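# Visit notes: Studau open day, Jun 28, 2023

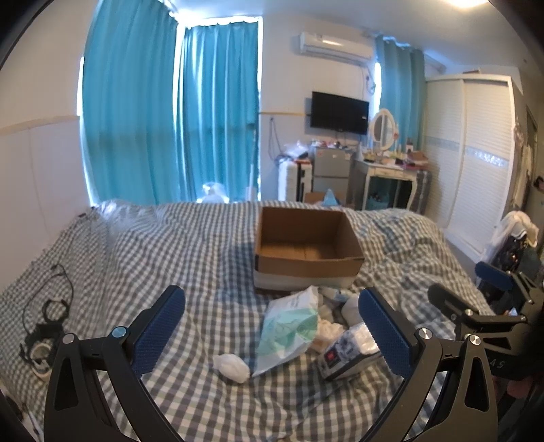
*Bedroom packing task: open cardboard box and loose items on a checkered bedspread, hand-held grippers in front.*

Studau opened its chore-handling program to visitors for the first time since March. I went with one question: can a machine clear a bed into a box yet?

Cheng-en Pan ran the morning session. The group collects manipulation data in lived-in bedrooms, with people working hand-held grippers. A policy is then trained on those recordings and run on a two-arm bench unit from Kokley. The training set for this chore stands at 206 demonstrations. Pan wants 500 before changing anything in the model.

The bed is harder than it looks. A rumpled cover gives no flat reference plane, and checks confuse the depth estimate. Clear film on a wrapped pack throws highlights. Crumpled plastic has no fixed shape, so a grasp point chosen at the start of the reach may be gone by the time the fingers close. The box itself is the easy part – rigid, plain inside, no flaps in the way.

I watched 3 bench runs on a mattress section with similar goods. The first was clean. In the second, the left arm pinched the bedding along with a small packet and lifted both. Pui-shan Hung stopped the third when a soft bag hung on the box rim and the arm kept pushing down. A person would have shaken it loose.

Speed was not quoted. By my watch the clean run took 2 minutes for a job I would finish in a few seconds.

Shop-floor work was next door. Dodeo's tote-filling cell handles cartons of known size and ran without a stop while I was there. Man-lok Tai, who looks after it, would not put soft packaging through it.

My reading: rigid goods into a fixed container, yes. Mixed soft goods off a bed, only with someone standing by. Hung expects to rerun the bag test with a wider finger pad, and I have asked for the failure logs.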